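Zisholm Robotics Board > Software > Perception and planning
Thread: Two arms, one soft bag: who should own the state of the opening?

skiltano_dev
Posted Jul 30, 2026

Hello all. I work on the planner for a bimanual cell and I would like some opinions before I rewrite a part of it.

The task is a bag on a table and several small objects, and both arms share one workspace. We have a fixed view of the whole cell and a wrist camera. The planner is a task graph with 19 nodes, and on each arm runs a learned policy at low level. The problem is one node, called "opening_ok". At present it is a boolean which comes from the fixed view only. My colleague Heriberto Nava wants to remove it and let the policy decide everything. I want to keep it, but feed it from the wrist view.

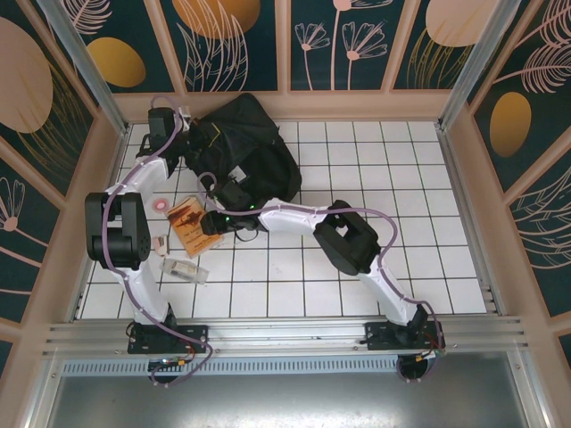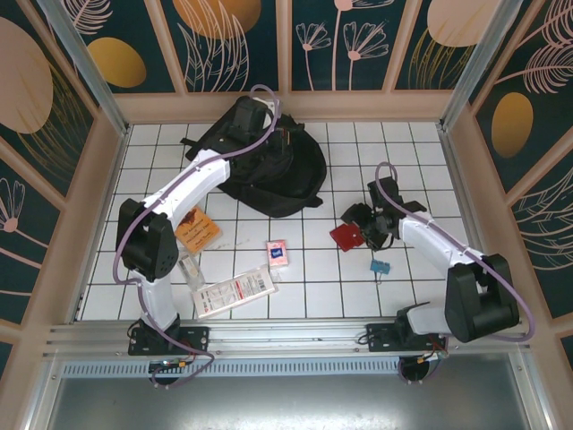
Wrist view of the bag:

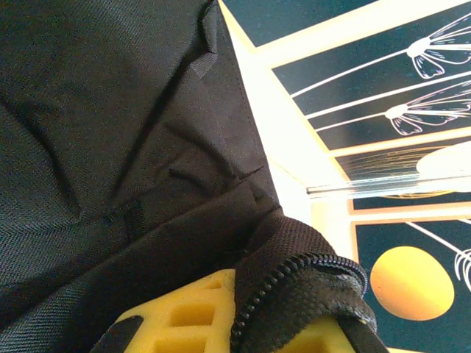 My main complaint is with how our segmentation treats fabric. The network was trained mostly on rigid things, so it gives one mask for the whole bag and is very sure about it. From the fixed camera a crumpled black bag is one dark shape, and the boolean is then a guess. In the wrist view there is a zipper line to follow, and the yellow inside it is a strong colour cue against the black. So I could fit a curve to the zipper teeth and publish it as a polyline, with a confidence for each point. The planner would then read geometry and not yes/no.

Has anyone done this, and how did you keep it alive when the camera moves away?

arriaga77
Reply

We did nearly this in February, for pouches. The curve fit itself is easy. Keeping it is the hard part, as you suspect. We stored the polyline in the table frame and let the confidence decay with time, and also each time any gripper came within a margin of the cloth. The second rule mattered much more. Cloth does not move if you leave it alone, so decay by time only made us look again for nothing.

Be careful with the yellow. If you tune on one lining colour you will have a yellow detector.

stinside_ops
Reply

I am with Heriberto here. You have a policy that sees the same pixels. Every hand-made state you put between camera and action is a place where the two can disagree. We had a graph like yours and in the end we kept 2 nodes, "start" and "stop". It was easier to debug, whatever people say.

skiltano_dev
Reply

Thank you both. @stinside_ops, I understand the argument, but how do you arbitrate between the arms? In the second picture one gripper is over the backpack and the other is holding a red card. If the card should go inside, somebody must decide that the first arm finishes before the second one enters. I do not want this to be hidden in the weights — when it goes wrong I have nothing to read.

@arriaga77, the margin rule is good, I will take it. Which margin did you use?

arriaga77
Reply

89 mm from the fingertip. It is larger than it needs to be, but our forward kinematics and our camera calibration did not agree well in the corners of the table. Fix this first if you have the same problem. A polyline in the wrong place is worse than no polyline.

stinside_ops
Reply

We use one policy for both arms, so there is no arbitration. It has one action vector. I accept that you cannot read it. We log the attention maps and it helps a little, not so much as I would like.

One question on your wrist view. There is a big glare spot on the panels to the right of the bag, and a clear rod lying there. Does your segmentation survive this? Ours used to put a "hole" wherever the picture was overexposed.

skiltano_dev
Reply

It survives if I clip the bright pixels before the network. Without the clipping I also get false openings, mostly on the pale borders of the panels. I have now labelled 3,897 wrist frames, and I gave the overexposed regions their own class instead of "background". The edge of the bag became cleaner with this.

The clear rod I do not segment at all. Transparent things are another thread.

grid_and_grasp
Reply

Small disagreement with everybody: why must it be a polyline? For planning an insertion you need a direction of approach and a width. That is a few numbers. A full curve looks nice in the viewer, but your planner will reduce it to these numbers anyway, and then you have two representations to keep in step.

skiltano_dev
Reply

For insertion, yes. But the other arm must hold the edge open, and for this it needs to know where along the edge to take it. I tried to choose the grasp point from width and direction only and it often chose the strap.

grid_and_grasp
Reply

Fair, then keep the curve for the holding arm. I would still publish both from one node with the same time stamp.

arriaga77
Reply

Agree on the same time stamp. We did not do it and lost a week to it.

skiltano_dev
Reply

Good, one node then. I will write it behind a switch, so that Heriberto can run his version without the graph on the same start positions, and I will post the logs of both in this thread.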